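30 January 2022

The Big Table, or how I lost a whole afternoon to a drawer

I've been threatening to sort out the drawer of doom since before Christmas. You'll know the one, because I'm fairly sure every house in Ponevcombe has its own version. Ours is the deep drawer under the microwave, the one that only opens if you slide a ruler in first and press down on whatever is sticking up. Last week the ruler snapped. So that was that, decision made, kettle on.

I should say I'm not naturally tidy. I like the idea of it, and I like buying storage for it, but the bit in the middle where you pick up each thing and decide its future has always defeated me. My usual method is to move everything into a carrier bag, hang the bag on the back of a door and feel marvellous until I need the sellotape.

This time I did it properly and used the big table. If you've been reading for a while you may remember the big table, which we got when the community hall at Flarlow was clearing out (and which would not go through the front door, or the back door, and finally came in over the neighbour's fence and through the patio). It's a pale creamy colour and it shows every mug ring, but it's enormous and you can spread out on it like nothing else. I tipped the entire drawer onto it. The noise was incredible. The cat left and didn't come back until tea.

I did count, for once, because I wanted a number to shame myself with. 300 things. That's with the elastic bands counted as one thing and all the loose screws counted as another, so really it's worse. There were 7 tape measures! I have never in my life been able to find a tape measure in this house.

The first hour was quite jolly. You get the easy wins early on – dead batteries, dried-up pens, instructions for a toaster we gave away, a takeaway menu for somewhere that's been a nail bar for years. I had a bin bag on the go and was whizzing along with the radio on. Then you hit the middle, and the middle is horrible. It's all the things that are clearly part of something. Little feet. Caps. A bracket. One of those tiny plastic keys for bleeding or unlocking or adjusting a thing you may or may not still own. I'd pick one up, turn it round, put it down, make a tea, come back and pick up the same one.

What helped in the end was boxes. I know, I know, buying storage again, but these ones I already had. I put the yellow plastic bin on the table (slotty sides, used to live in the bathroom) and made it the bin for things that definitely stay, with no arguing allowed once they're in. Everything else had to earn its way over there. It's amazing how much harder you are on an object when it's got to travel.

The other thing that helped was a rule I half remembered from a decluttering booklet my mum used to swear by. You're allowed to hold a thing for as long as it takes to say out loud what it's for. If you can't say it, it goes. I felt a complete lemon at first, standing in my own dining room saying "this is for the curtain rail" to no one at all, but it does work. You can't say "this might be for something" out loud without hearing how daft it sounds.

Small white things were the worst, by a mile. Why is everything small and white? Bits of shelf, bits of blind, bits of child lock from when there were still children here to lock out of cupboards. I've ended up with a jam jar of them, which goes entirely against the rule, but I've put a label on it saying February and if I haven't gone into that jar by the end of the month it's going out. I've told everyone, so I've got to do it now.

There were some nice finds. A birthday candle shaped like a snail. A photo booth strip from a day trip I'd completely forgotten, in which I have a truly dreadful fringe. A spare key to the shed, found two weeks after I paid to have another one cut. And a handheld game console came out for its turn on the table too, the dark grey one, which doesn't belong in that drawer or anywhere near it and which I was told very firmly was Not Clutter and was to be put back exactly where I'd found it. Fine. It can sit on the corner of the table and look important.

I did weigh the loose change, as it happens, on the kitchen scales. 475 grams, nearly all coppers. I haven't worked out what that comes to and I'm not sure I want to, as I suspect the answer is one coffee, and a small one. It's in an envelope to go to the charity pot at Patus next time I'm in there for bread.

As for where it's all gone, the tools are in the shed (with the shed key, no, NOT with the shed key, on the hook). The stationery has a shelf of its own. The yellow bin is going back in the drawer once I've measured it, and heaven knows I've got the tape measures. If it doesn't fit I may cry. I've kept 2 of them, by the way, one for upstairs and one for down, and the rest are free to anyone local who'd like one. Leave me a comment and I'll put them on the wall by the gate.

I'd thought I would have the table clear again by teatime. We ate on our laps that night, and the next night as well. It's oddly pleasant having it all out where you can get at it, though, and I've found myself wandering past and dealing with one or two things while the pasta's on. Slow going but it's going. There's still the drawer below it, mind you, the one with the cables, and I'm not talking about that yet.

Table as it stands, still plenty to do:
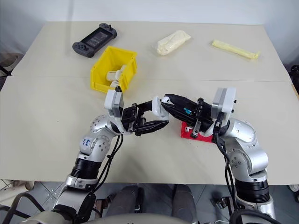
Alemneh: I'd love one of the tape measures please, if they haven't all gone! And can I put in a word for the jam jar, because I threw mine out last spring and the very next week the bathroom blind came down for want of one little white clip. Give it until Easter at least. We do the saying-it-out-loud thing here too, but my other half cheats and says "spares" to everything, so we've still got a drawer that needs a ruler.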